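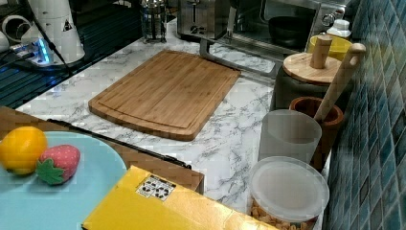
Teaching by hand: what the kitchen sessions have and haven't shown

Search the newsletter Go

Filed under: Workshop notes, Arms and grippers, Opinion

Members who came to the June meeting will know that the Mukatine project has been given the long counter at Ostel until the autumn, and that the aim is to get an arm to do small kitchen jobs by showing it how. There are two ways of doing the showing. In the first, a person takes hold of the arm and pushes it through the motion while the joints record where they have been. In the second, the person stands back with a handset and drives it, watching either the arm itself or a screen. The claim in the project sheet is that after enough of either, the arm will manage on its own in a kitchen it hasn't met.

I went along on Tuesday with my doubts and came home with most of them.

The jobs are modest, and I count that in the project's favour. Pick up a toy lemon from the blue plate and put it on the chopping board. Put it back. Shut the toaster oven. Open the drawer of the little wooden cabinet by its bar handle. Anyone who has watched a demonstration reel of a robot folding shirts will find this dull, but dull jobs are where you can see what is going on, and I'd sooner watch an arm fumble a plastic strawberry than be shown another edited film with music on it.

What struck me first was how much of the skill belonged to the person. Guiding by hand looks easy and isn't. You are holding something heavy that wants to stay where it is, and your own arm gets in the way of the thing you are trying to look at. I had a go at the lemon and pushed it off the board. My second try was better, and by the fifth I had stopped thinking about the lemon and was thinking about my elbow. All five went into the record. I asked whether the first ones would be thrown out and was told that this was "still being discussed". It ought to be settled before anyone collects another hour. If my bad tries stay in, the arm is learning from somebody who had never done it before. If they come out, then someone has to decide what a good try looks like, and write that down.

Driving by remote control has the opposite trouble. It is far less tiring, and you don't put your own shoulder in the way of the camera, but you lose the feel of it. With the arm in your hands you know at once when the fingers have touched the board. With the handset you find out by looking, which means you find out late. The people who are good at it have learned to come down slowly and wait, so the recordings are full of little pauses just above the counter. Will the arm learn the pauses too? I'm told that it does at first. Nobody could show me a version that had stopped.
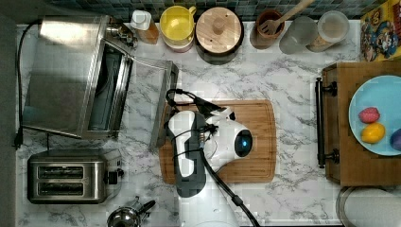 Over the chopping board, with the oven door hanging open.

The oven door is the job I would watch if you only have time for one. A door on a hinge has its own opinion about where your hand should go. Push it along a straight line and it fights you, then gives all at once. A person closing an oven does this with a knuckle or a hip and never thinks about it. By hand the arm could be coaxed round the curve well enough. From the handset it took a great many small corrections, and I would guess that no two of the recordings follow the same path. Supporters will say that variety is good, that the arm needs to see the job done many ways. Perhaps so. It could also be that it has seen the job done badly many ways, and from outside the two look the same.

Now for the figures, which I have from the sheet pinned up by the door. The project has 202 demonstrations recorded on the cabinet drawer alone, of which 28 were done by hand and the rest from the handset. The whole collection stands at 3,623. I don't dispute any of it. I do wonder what it is meant to persuade us of. A total tells you how long people have stood at the counter. It says nothing about how often the arm opened the drawer when left to itself, and when I asked for that number I was given the first one again, very politely.

The arm was left to itself twice while I was there. It took the lemon to the board and let go of it, fine. The other time it went for the plum, closed its fingers a little to one side and carried on to the board with nothing in them, where it opened them very carefully. There was a cheer, which I thought generous.

I should be fair about the counter. It has been left looking like somebody's kitchen, with jars and a mortar and the bits you would expect against the tiles, and this is a better test than the bare white tables you see at trade shows. Eskildsen, who lent the handsets, have apparently asked for a clearer surface so that the arm has room to swing. I hope the project says no. Every kitchen I have ever cooked in has had too much on the side. If the arm can only reach the board once the French press has been put away, we have built something that needs a tidy person to go in front of it, and most of us would sooner have the tidy person.

My main objection is about the word "new". The sheet says the arm will cope in a new kitchen. So far it has been tried at one counter, with one board, one plate and one set of toy fruit. Moving the plate from one end to the other is a change, certainly, and I don't wish to sneer at it. It is a long way from a different worktop, different light and a plate that happens to be the same colour as the counter.
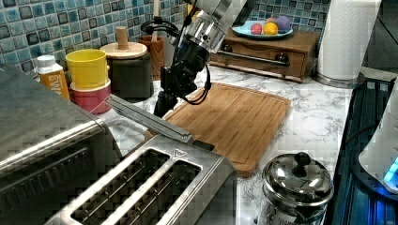 I suggested a simple test and it was taken in good part. Let someone from outside the project bring in a plate, a board and something to put on it, on a day of their choosing, and set them out without telling anybody beforehand. Run each job ten times. Write down every result, including the ones where the arm does nothing at all, and print the list in this newsletter next to the total. It wouldn't cost more than an afternoon. Candico have offered real fruit from the shop, and I would be very curious to see what happens to a ripe plum, given that the toy ones don't mind being squeezed.

I would also like the two kinds of teaching kept apart in the records. At present they go into the same folder with a letter in the file name, and on the older recordings the letter is missing. Those can't now be sorted except by playing them back and looking for somebody's arm. If hand guiding is better for doors and the handset better for fruit – my own hunch, after one morning – then we could say so with something behind it, and new people could be taught accordingly. As things stand there is no way to tell.

The counter is open to members most afternoons and they are short of hands, particularly left-handed ones. Wear sleeves that won't catch. If you do go, ask how many times the drawer has opened without help, and let me know what they tell you. I will print any answer I'm sent.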